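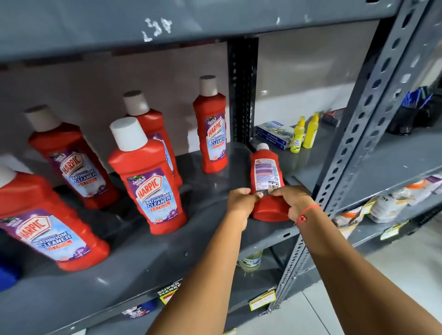 Hands at the back label of a red Harpic bottle, store shelf.

Collecting and Caring for Automobilia
Sumville evening program
Handout 4: Porcelain Enamel Signs
Instructor: Nandi Nel

Read this before class. We will spend the first half on construction and the second half on condition. Handout 3 (badges and mascots) is still needed for the written assignment.

1. How the signs were made

A porcelain enamel sign is powdered glass fused to sheet steel in a furnace. The steel was cut, punched for mounting holes, cleaned in acid, and given a ground coat on both sides. The ground coat is usually dark blue or black. It holds the glass to the metal, and you will see it wherever the top colors have chipped.

Colors went on one at a time over the ground coat, and most were fired before the next was added. Early work was stenciled. Later work was often screened, and the edges between colors are sharper. On a stenciled sign you can usually feel each color as a slight step when you run a fingertip across it. Screened signs can feel nearly flat, so a flat surface alone tells you nothing about age.

Terms to know:
Ground coat: first layer of enamel, against the steel
Flange sign: one edge bent at a right angle so it can be fixed to a wall and read from both sides
Grommet: brass or other soft metal ring in a mounting hole, meant to protect the enamel from the screw
Crazing: fine cracks in the glass that do not go through to the steel
Bite: a chip at the edge of a sign

2. Original or reproduction

Work through these in order. One bad result does not settle the matter.

Back of the sign. An old sign should have enamel on the back. Bare or painted steel on the back usually means a printed tin sign or a recent copy.

Mounting holes. Enamel should run up to or slightly into the hole. If the hole was drilled after firing, the glass around it will be shattered in a ragged ring. Owners did drill old signs, so look at whether the factory holes are there too.

Rust. Old rust in a chip is dark and hard, and it creeps a little way under the glass. Fresh orange rust, the same shade in every chip, should make you suspicious. So should chips that all sit neatly around the holes and corners with no scratches anywhere else.

Weight. Older steel tends to be heavier. Compare with a sign of the same size if you can.

Lettering. Check the wording and the shape of the letters against dated catalogs or period photographs of garages.

The practice sign for this class is the Van Wyk garage flange sign, cataloged as item 614. Gwawr Wynne will bring it in. Please look at both faces and the flange before you write anything down. The two faces have not aged the same way.

3. Cleaning

Start with a soft brush and lukewarm water with a little mild dish soap. Work from the bottom up on a vertical sign so that dirty water does not streak a dry surface. Rinse and dry at once, including the inside of the flange and behind the grommets.

Do not use acid cleaners or rust removers on the face. They can dull the glass, and some colors, reds especially, are less resistant than others. Steel wool and scouring powder scratch. A plastic scraper is safe for paint spatter if it is kept wet.

Loose rust in a chip can be lifted with a wooden pick. After drying, a thin coat of microcrystalline wax will slow further rust. Record what you used.

4. Repairs

Cold repairs use a filler and paint and can be removed later. Refiring puts the whole sign back in a kiln and cannot be undone. For this course we treat refiring as outside the scope of a collector. Any repair must be stated when the sign is sold.

Assignment

Write a condition report of 100 to 150 words on the Van Wyk sign. Give the size, the type of sign, the mounting holes, the chips by location, and your opinion on age with reasons. Photographs are welcome but do not replace the text.

Due June 26, 2023, at the start of class. Bring a flashlight and a tape measure.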